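About us
Vatside: a shared workshop and one very slow robot

Home | What we're building | Open evenings | About us | Get in touch

Hello! I'm Oratile Xaba, I write most of the words on this site, and I also do a fair amount of the soldering (please don't judge one by the other). Vatside is a small company that makes a two-armed home robot, and we run a shared workshop in Doludstead that pays for a good part of it. You may have found us through either one. People who come for the workshop are usually surprised by the robot, and people who come for the robot are usually surprised there's a bandsaw next to it.

How it started

In my kitchen, with the table pushed up against the fridge. I'd been helping my aunt after she broke her wrist, and I got rather fixated on how much of a day is spent opening things. Drawers, cupboards, the cupboard that only opens if you've shut the drawer first. I'd done a bit of electronics at college and I thought, right, how hard can a drawer be?

Very hard! I built an arm out of parts I'd mostly bought second-hand, bolted it to a tea trolley and spent a whole winter getting it to pull a drawer out by the handle. It pulled the trolley towards the drawer instead. So I weighed down the trolley with two bags of compost, and then it pulled the handle off. I still have the handle, it's on the shelf above my bench.

Siyabonga Shezi lived downstairs and came up to ask what the banging was. He'd spent years mending lifts and he looked at my trolley for quite a long time and then asked if he could take the wheels home. They came back on a new base with brakes, and he's been with us ever since. If you like how steady the thing is now, that's him.

The workshop

We moved out of the flat when the downstairs ceiling got a crack in it (unrelated, I maintain). The unit we took in Doludstead used to be a dye works, hence the name, and the floor still slopes towards a drain in the middle, so if you drop a bearing you know where to look. It was much too big for the two of us. We put up a card in the window saying benches to let and that's how Vatside turned into a place and stopped being a trolley.

You can rent a bench by the month. There's the wood end and the metal end, with a curtain between them to keep the dust off, and a little room at the back with the printers where it's always warm and everybody eats lunch. At the moment we've got a couple who restore accordions, a man who makes canoe paddles, several people mending their own bikes for ever, and us. Bench users can borrow anything on the green shelves and have to ask about anything on the red ones. Tea is free, milk is a matter of honour.

I do want to say that the shared bit isn't just there for the rent. Half of Gondell's fingers came from arguments over lunch. The paddle man suggested the shape of the finger pads we use now, after watching us drop the same wooden spoon all afternoon, and one of the accordion people showed me how to fold a cable sleeve so it bends without pinching. I'd never have come up with that on my own.

Gondell

Gondell is the robot. The name came off a packing crate and it was only supposed to be for that week.

It has a white body, two arms with grippers and a base on wheels, and it's meant for ordinary kitchens: fetching things out of drawers, putting them back, wiping a surface if we ever get that far. We build it here ourselves, on a pair of benches by the big door. The shells are moulded in the yard on dry days, the joints go together at the metal end, and everything gets wired up by me and checked by somebody who isn't me. That rule came in after I swapped left and right on an arm and it waved at the postman.

The current build has been costed down to the last washer and it comes to 2,955 pounds in parts, with the motors being most of that. The one before it was a good deal dearer and a good deal worse. We'd love to bring it down again, but I'm not going back to the second-hand motors, my nerves won't stand it.

It's slow. I'd like you to know that before you come and see it! Visitors tend to picture something whizzing about making omelettes, and what they get is a machine that considers a drawer at length. Slow is fine with me. My aunt was never in a rush for a spatula.

Where Vy comes in

For a long time we only tested on real drawers, meaning one sad kitchen unit that Siyabonga rescued from a skip. The robot got extremely good at that one unit. Then we wheeled it into a friend's house and it behaved as though it had never met a kitchen in its life.

Vy Lâm was renting a bench to build a synth case and she'd worked on games before, and she couldn't bear watching us. She offered to make us some kitchens on the computer, the idea being that Gondell's software could practise in there, with a simulated body and simulated arms, and bash into as many cupboards as it liked without me having to glue them back together. She did the first one over a bank holiday and I don't think she slept.

Now she has a whole programme for it, called Từ, and it can shuffle a kitchen about: different colours, different wall finishes, a picture hung up, a drawer fuller than it was before. Some of the colour combinations are, let's say, brave. I complained about this once and was told very firmly that real people have brave kitchens too, and having since been round a few of Doludstead's I withdraw the complaint. We run up to 1,100 practice goes overnight when the workshop's shut and nobody needs the electricity for the kiln, and in the morning there's a great pile of results to go through with the first cup of tea.

The part I enjoy most is going through them from the robot's side, looking out over its own body at the worktop. You start noticing things you'd never spot standing next to it, like how much of the floor the body hides, or how far the arms have to come up and over before they're any use. We reshaped the shoulders on the real one after a week of that. Siyabonga cut the new brackets and grumbled about each of them.

The rest of us

Đạt Nghiêm looks after the software on the real machine, and is the person who has to break it to Vy when something that went beautifully in her kitchens doesn't go at all in the skip kitchen. They have a whiteboard for this and I stay away from it. Đạt joined us in August, supposedly for the summer, and I've stopped asking when the summer ends.

Định Nông runs the workshop itself, so if you rent a bench it's Định you'll be dealing with: inductions, keys, who left the glue out. Định also does our purchasing and has strong feelings about screws. We used to have 7 kinds of screw in the robot and now we have 2, and you will be told about this during your induction whether you ask or not.

And there's me. I do the wiring, the grippers, the website, the open evenings, and most of the talking (you may have gathered).

What we're up to now

Drawers, still drawers. Mostly the business of having one open and something long lying inside it at an angle, which is how every spatula in the world lies, and getting a gripper near it without the other arm swinging off to do something silly. Vy's latest kitchens are all along those lines, with a long narrow run of units and a wall close by on the other side, so the robot hasn't got a lot of elbow room. My own kitchen is exactly like that. I can't open the oven and the back door at once.

After drawers it'll be cupboard doors, then I'd like a go at the dishwasher, and Siyabonga would like me not to.
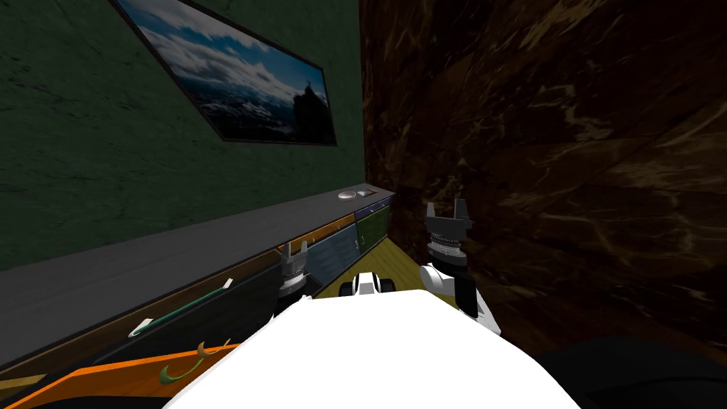
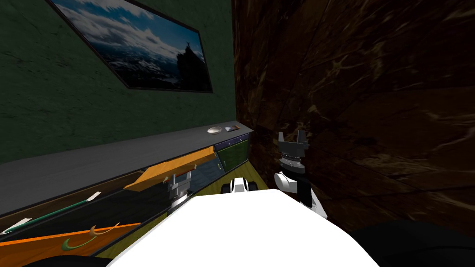
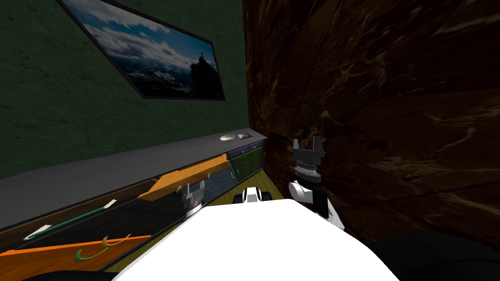
Robot's-eye views in one of the simulated kitchens, looking along the worktop over the white body and both arms.

Come and visit

We have open evenings every month at the workshop in Doludstead, and you're welcome to come whether or not you want a bench. Children are fine if they're holding on to somebody. You can watch Gondell in the skip kitchen, and Vy usually puts Từ up on the big screen and lets people choose the colours, so bring your worst ideas. The side door is the one with the bell, the front one sticks.

For bench hire, write to Định using the form on the Get in touch page and say roughly what you make and how noisy it is. For anything about the robot, the same form reaches me. We don't sell Gondell yet and there isn't a waiting list, but I'm always happy to hear about awkward kitchens, particularly if you'll let me come and measure yours.

Oratile

Page last updated 2023-06-26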